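Garden > Water Features > Pond Pumps > Stutar 46

02/11/2025
By Faraji Temba

Stutar 46 Submersible Pond Pump

The Stutar 46 is a solids-handling pump for garden ponds, small streams and waterfalls. It sits on the bottom of the pond and pushes dirty water up to a filter or a waterfall head. There is no foam in front of the impeller. Leaves break up in the cage, and fine muck passes straight through to the filter where it belongs.

The motor is sealed in resin and cooled by the water around it. Do not run the pump dry, even for a short test on the bench. The only moving part is the impeller, which lifts out with the rotor when the front cover is unscrewed. 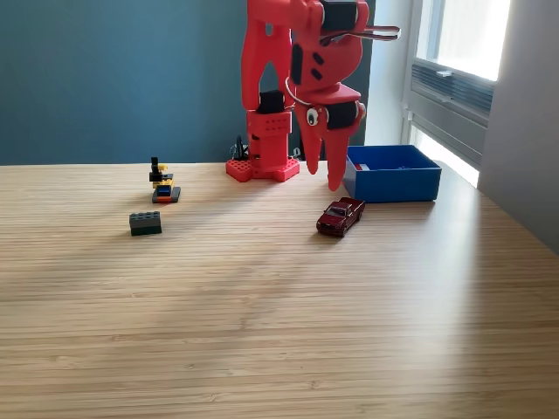
The cage comes apart with two side clips and no tools. Slots in the cage are 6 mm wide, which keeps out adult fish and most frogs but will not stop fry. If you keep breeding fish, fit the Vivside fine sleeve over the cage from June until the young are big enough to stay clear of it. The sleeve clogs faster than the bare cage and wants a rinse every week.

What is supplied

Pump with cage and 18 feet of power cord
Stepped hose barb with two clamps
Swivel elbow for tight corners
Rubber feet, already fitted
Instruction sheet

Hose is not included. Use the widest hose the barb will take and trim off the narrower steps with a fine saw. A narrow hose costs you more flow than a long one does. Ribbed hose bends around rocks without kinking — smooth vinyl hose tends to flatten after a summer in the sun.

Choosing the right pump

Work out the volume of your pond first, then the height from the water surface to the point where the water comes out. That height is the head. The Stutar 46 will lift water to a head of 8 feet, but flow falls off as you get near the limit, so for a tall waterfall choose the next size up. For fish ponds, the whole volume should go through the filter every two hours. A planted pond with no fish can get by with less.

Customers with a Giraldo box filter can connect the pump directly. The Pitulero pressure filter needs the adapter ring, sold separately. 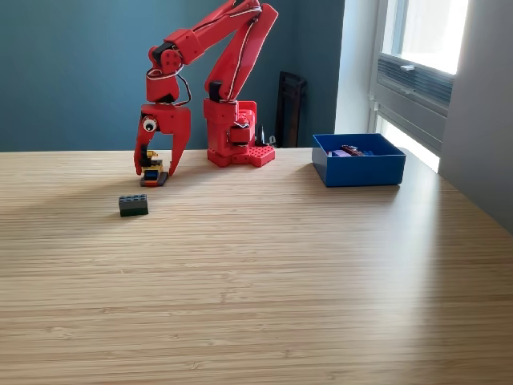 Installation

Place the pump on a flat stone or a paver, not on the bare liner. Set it at the opposite end of the pond from the return so that water travels the full length. Lower it by the handle. Never lift or lower the pump by its cord.

Plug into a GFCI-protected outdoor outlet with a weatherproof cover. Leave a drip loop in the cord below the outlet. The cord cannot be replaced, and cutting it voids the warranty.

Winter use

The pump may be left running where ice is light. Raise it onto a shelf halfway up the pond so the warmer water at the bottom is not stirred. In colder areas take it out, clean it, and store it in a bucket of water somewhere that stays above freezing. Storing it wet keeps the seals soft.

Cleaning

Unplug the pump first. Rinse the cage with a hose, remove the front cover and wipe the impeller and its chamber. Lime can be loosened by soaking the parts in white vinegar overnight. A worn impeller rattles — replacements are stocked and are ordered by the number on the underside of the pump.

Technical questions are answered by Přemysl Doležal in the parts department.

Contact us | Copyright Stutar | Back to top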